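保証書の控え

Wedoraの卓上照明WD-7は、越境通販の区分で「小型電気器具・電池併用」に入る。商品ページの文面は私が書いた。正確には、出品者が送ってきた英文の仕様表を日本語に置き換え、価格取得日の注記を付け、公開の操作をした。価格は一日に一度、自動で書き換わる。文面は誰かが直すまで変わらない。

Pulleyは出品代行の会社である。倉庫は持たない。在庫は出品者の所在地にあり、注文が入ると出品者が発送し、追跡番号が当社の管理画面に流れてくる。画面の列は左から注文番号、品番、仕向地、状態、経過日数の順に並ぶ。経過日数が30を超えると行の地色が黄になる。黄になった行は担当者が出品者に照会する。照会文は定型で、差し込む項目は四つしかない。

六月の第二週、WD-7の行が一つ黄になった。仕向地はIkeda。状態は「配達完了」だった。

配達完了の行は黄にならない仕様である。完了の時点で経過日数の加算が止まるからだ。私は加算の処理を確認した。止まっていなかった。日数は31になり、翌日32になった。同じ条件の行を抽出すると、該当はその一件だけだった。

不具合として起票した。分類は「表示」、優先度は「低」。再現手順の欄には「なし」と書いた。

翌週、購入者から最初の問い合わせが来た。本文は一行で、保証期間の起算日を知りたいという内容だった。商品ページには「保証期間は到着日から300日」とある。私が訳した一文で、原文は from the day of arrival である。私は配達完了日を起算日として回答した。

二日後に返信があった。品物はまだ届いていない、という。

追跡記録を開いた。受領の署名欄には文字列があり、判読できる形式だったが、購入者名とは一致しなかった。配送会社への照会には所定の様式を使った。回答は「配達済み」の一語で、署名欄の写しが添付されていた。管理画面で見たものと同じ写しだった。

規定では、配達済みの記録がある注文について当社は返金の義務を負わない。一方、保証の規定では、到着が確認できない品物の保証期間は開始しない。二つの規定は別の年に別の部署が書いたもので、相互の参照がない。どちらを先に適用するかの定めもない。つまりその注文は配達を終えていて、到着していなかった。

私は両方の規定を印刷し、該当する条に線を引いて、机の左側の箱に入れた。箱には処理の決まらない書類が入る。箱に期限はない。

その月の末に、商品ページの改訂があった。全品番について、使用場所の例を載せる欄が追加された。WD-7の欄には「台所、作業台、枕元など」と入れた。

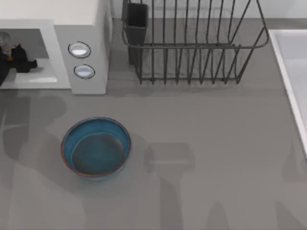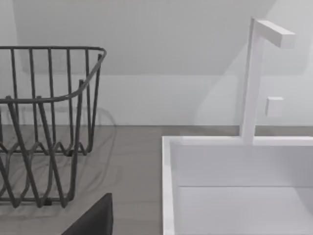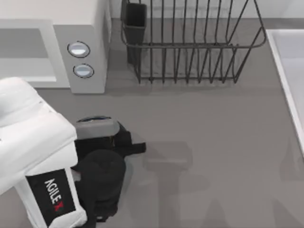
Ikedaの購入者からの二通目は、改訂後のページを読んだうえでの文面だった。使用場所の例は参考になったが、自分が知りたいのは起算日のほうである、届いていない品物の保証が先に切れることはあるのか、もしあるなら、切れた日を書面で教えてほしい、という。返金の希望は書かれていなかった。交換の希望もなかった。

私は返信の下書きを作った。一案目では、配達完了日から数えた満了日を記した。二案目では、保証期間は開始していないため満了日は存在しないと記した。三案目では両方を併記し、上長の承認欄を付けた。三案目は差し戻された。理由の欄には「一通につき一回答」とあった。

一案目を送るには配達の事実を認める必要がある。二案目を送るには否定する必要がある。管理画面の状態は「配達完了」のままで、経過日数は47だった。

私は起票した不具合の票を開き直した。技術担当の追記があった。加算処理は正常で、該当の行についても設計どおりに動作している、停止の条件は状態の値ではなく受領の確定である、確定は署名と購入者名の照合で行う、照合が成立しない場合は加算を続ける、と書かれていた。仕様書の該当する章の番号も付いていた。私はその章を読んだことがなかった。票は「仕様どおり」で閉じられていた。

二案目を送った。文末に、当社の記録では受領が確定していない旨を加え、根拠として仕様書の章番号を記した。社外の相手に仕様書の章番号を示す書式はないので、備考欄を使った。

返事は当日のうちに来た。了解した、では届くまで待つ、とだけあった。

WD-7は翌月に販売を終えた。後継の品番はPlutmontという別の出品者に移り、文面も移った。「保証期間は到着日から300日」の一文は、句点の位置まで同じだった。販売終了の品番は一覧の既定の表示から外れる。検索の条件で「終了を含む」を選ぶと表示される。

私は月に一度、その条件で検索する。黄の行が一つ出る。経過日数の列は三桁までしか幅がない。桁があふれた場合の表示について技術担当に問い合わせたところ、該当する行がこれまでになく、確認していないとの回答だった。問い合わせは記録として残るので、私はその控えを印刷し、左側の箱に入れた。箱の中では、線を引いた二つの規定の上に重なっている。

今月の値は222だった。

最終更新日:2018年1月7日

お問い合わせ | 無断転載を禁じます | ページの先頭へ戻る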